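Chapter 17
Good Practice for Robots That Handle Cloth

Welcome to one of the liveliest corners of robotics! Cloth sags, slides, bunches up and hides its own corners, and every rule we've learned so far for boxes and bottles has to be looked at again. By the end of this chapter you'll be able to write a handling standard that other people can follow.

We'll work with the Esbridge rules, a short house standard for teaching robots by hand. Rule 2 covers the grip: take hold of an edge, and keep your fingers clear of the jaws.

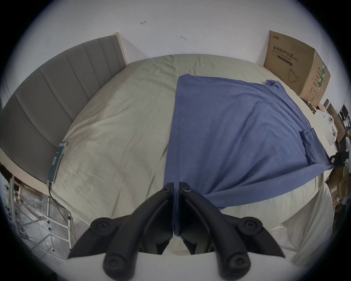 17.1 Lifting and Spreading

A raised cloth can block your view of the very thing you're moving it over. Esbridge asks for a clear bed or table, a slow lift, and a stop whenever the cloth snags - no tugging! 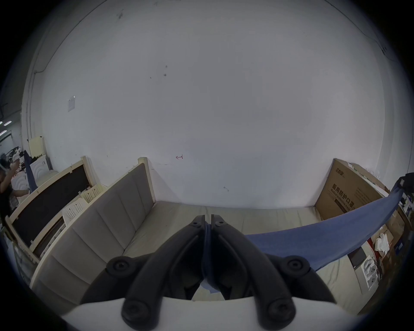 The same rule sets out what goes in the log. Write down the fabric, the starting state and every dropped grip, even the embarrassing ones. The Alside practice set holds 1,337 logged folds, and the drops are some of the best reading in it.

17.2 When Is a Fold Finished?

Try writing your own answer before you read on. Most students say "when it looks neat," and then find that two people can't agree on neat.
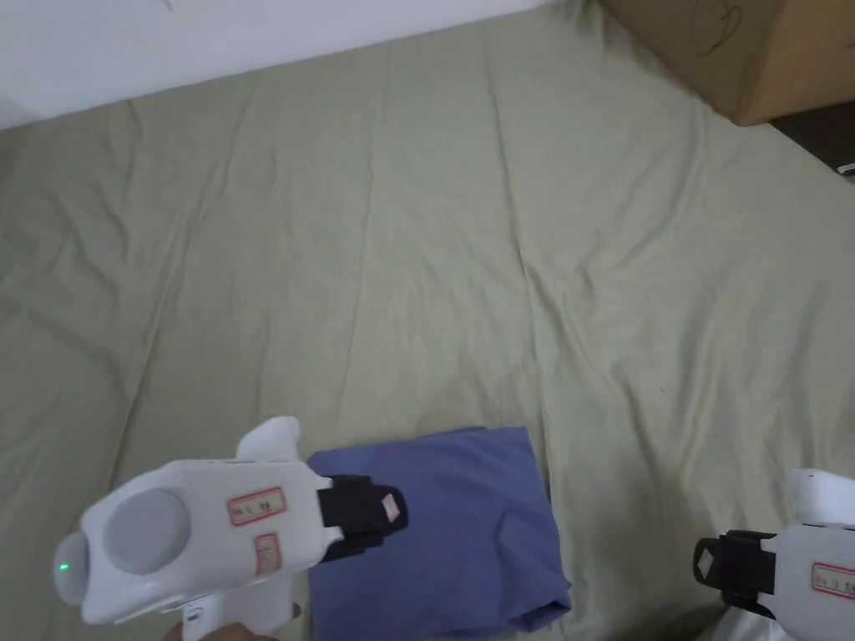 Fikre argues that a standard should leave neatness out entirely and ask only whether the bundle can be picked up again without coming open.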